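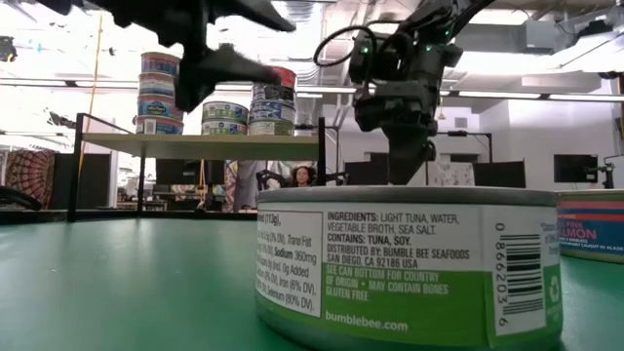 The Back of the Can Deserves a Second Look

Opinion - Tue 17 March

The Ultstead Community Pantry serves 300 households in an ordinary week. Its shelves are filled by donation, and canned fish is among the items most often requested. The position set out in this essay is a simple one: cans should be stored and handed over in a way that lets the person choosing them read the back of the label, and pantries that arrange their shelves for the look of the front have their priorities in the wrong order.

A tuna can carries a surprising amount of text for its size. On the Bumble Bee light tuna, the ingredient list runs to tuna, water, vegetable broth and sea salt, followed by the statement that the product contains tuna and soy. The soy is the part that matters. Few shoppers would expect to find it in a can of fish, and a parent managing a soy allergy will not learn of it from a shelf tag that says "tuna." The same label gives sodium at 360mg, advises that the contents may contain bones, and states that the product is gluten free. Each of those lines will decide the matter for someone.

Pantry shelving has long been modeled on the grocery store. Fronts face forward, like sits with like, and the rows are kept straight. A store has good reason to work this way, as its customers can pick up any can and turn it over at leisure. Visitors to a pantry often cannot. In many programs the food is packed in advance, or chosen across a table from a printed list, with a line of people waiting behind. Under those conditions the back of the can might as well be blank.

When the Correia Street site moved to open selection in November, its coordinator, Quentin Masson, asked that one can of every kind be set out on the table with the ingredients facing the visitor. The remaining stock stayed on the shelf behind. The change cost nothing and took up very little room. It did require staff to accept a table that looked less tidy than before, and some did not care for it. That objection should be heard, but it should not carry the day.

A further point concerns the mixing of fish. Tuna and salmon are frequently shelved together under a single tag reading "canned fish," on the theory that one will do as well as the other. They are different foods, and families cook them differently. A visitor who wants pink salmon for patties has not been well served by a can of tuna, however similar the two may be in the hand. Separate tags should be standard.

Small print presents its own difficulty. Pale lettering on a colored band is hard going for older eyes, and several labels send the reader to the bottom of the can for the country of origin. A magnifier on the table and a decent lamp would help. The Kudberg branch already provides both, and the other sites should be asked to do the same before the summer schedule begins.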